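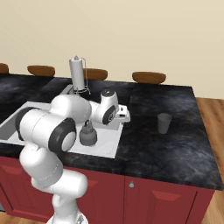 Tala Khalaf reads the Sornport numbers as a pass, and said so again in the channel this morning: the planner got better, the success rate went up, merge it and move on to the grasp scorer. She may be right. I still want it written down why I haven't clicked the button.

7th June, notebook, kitchen scene, new Bruramico branch

Setup as left last night. Scene is the red kitchen with the sink on the left half of the counter, the dark kettle-like thing in the basin, the tumbler alone out on the right. Bruramico does the motion planning, Cesach gives object poses, the Angelovski script decides what counts as success. Task is reach to the kettle, grasp, lift clear of the rim. Second task is the same with the tumbler, which I mostly keep as a sanity check. Nothing stands near it and a planner that fails there is broken.

The claim in the merge request: with the new collision margin schedule, planning failures on the sink task drop a lot and nothing else gets worse. The claim comes with a plot. The plot has no run IDs on it.

So I reran. 300 seeds per branch, same start poses, same scene hash, single worker so the timing isn't garbage. Old branch fails to find a plan far more often, as advertised. I have no complaint about that part. The new one does find plans. I replayed a batch of them slowly and that's where I stopped being happy.

What the schedule does: it starts with the normal clearance around the sink walls and rim, and when the planner stalls it shrinks the clearance step by step until something comes out. There's a floor on it in the config. The floor isn't read. Look in the loader, the key is "min_margin" and the schedule asks for "margin_min", gets nothing back, and takes the default. The default is zero. So for the hard seeds we're planning with no margin at all around a sink, and calling that an improvement in search.

Fixed the key locally, reran the failures only. Some of the gain stays. A good part of it goes. I'm not writing a percentage here until the full set is done, because the last time I wrote a partial one in this notebook it ended up on a slide.

Second thing, and this one bothers me more. Angelovski checks contact at the waypoints. It doesn't check between them. With a fat margin that was sloppy and mostly harmless. With no margin, the forearm can sweep across the rim between two clean waypoints and the script gives it full marks. Seed 3319 is the one to replay if anyone wants to see it: elbow low over the front of the basin, both neighboring waypoints clean, and the interpolated path goes through the rim in the middle. Scored as success, no warnings. I turned on the dense check and it fails right away.

I raised this with Tala. Her answer was that the controller smooths the path anyway, so the interpolated one isn't what gets executed. True. But then the waypoint one isn't what gets executed either, and we're scoring that. She took the point, sort of. She also said the dense check makes the eval too slow to run on every commit, and there I have to agree. Full set with dense checking took 385 minutes on the one worker. Could be run overnight. Could also be done only for segments where any link passes close to something, but I'd want to see that filter tested before trusting it, given what we just found in the loader.

Perception side. All of the above is with ground truth poses. Switched Cesach on for a short set to see how much of this matters in practice. The tumbler is all right, somewhat noisy in height. I'd blame the dark material on the dark stone, but that's a guess and I haven't swapped the material to check. The kettle is worse. When the arm is over the sink it hides a good deal of the basin, so Cesach hangs on to an old pose and reports it with the same confidence as a fresh one. There's a timestamp on the message. Bruramico ignores it. Worst stale pose I logged was 17 frames old and the planner used it without comment.

This means the zero margin results are doubly optimistic. Whatever clearance we thought we had is smaller than the pose error on a bad frame. I don't think you can argue about margin schedules with ground truth poses at all, and I'd say that about the old branch's numbers as well, including the ones from May that I signed off on.

Things I checked that were fine, so no one repeats them:
Collision mesh on the sink matches the visual mesh, rim included. I suspected it first and I was wrong.
Paper towel holder is in the planning scene. The thin wire arm is covered by the hull. Slightly generous, leave it.
Chair backs behind the counter are in too, and no plan I replayed goes near them.
Joint limits same on both branches.
Random seeds do get passed through this time.

Open, in the order I'd do them:
Fix the key name and make the loader fail loudly on unknown keys. Small change, I'll do it.
Put the pose age into the planner request and refuse anything older than some limit. Limit to be argued over.
Dense check overnight, both branches, floor respected.
Rerun with Cesach on for the whole set. Needs the better half of a day, roughly, if the queue is empty.
Ask whoever made the plot for run IDs.

Merge request stays open. I left a comment with the seed and the loader line. Tala wants it in before the grasp scorer work starts and I told her the key fix can go in alone today, without the schedule. She's reading the diff now.

Later, same day. Key fix is in. Loader now throws on two other configs, both mine.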